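Guides > Mining > Old workings

How to read a mine accident report

Start with the depth. The Skamen pit, opened in 1835, goes down 50 meters, and newspapers have called it both a quarry and an abyss.

Next, find out who is counting. Missing and dead are separate columns, and early reports add them together with great confidence. Wait 18 hours, then look again.

Check the license too. "Semi-closed" usually means someone locked the gate – and someone else has a key.

Last, read page 7 of the inspector's report, where the roof supports are hiding. 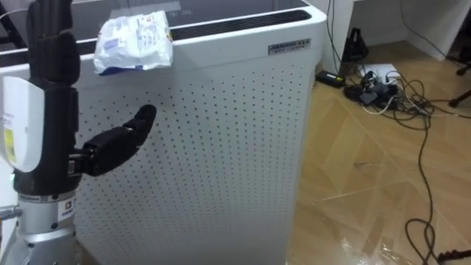 Black hand, fingers up, green light on at the wrist.

Save both versions. They will differ.

Related
Kälin shaft: reading the old maps
What a roof bolt does

Contact | © Vekport | Back to top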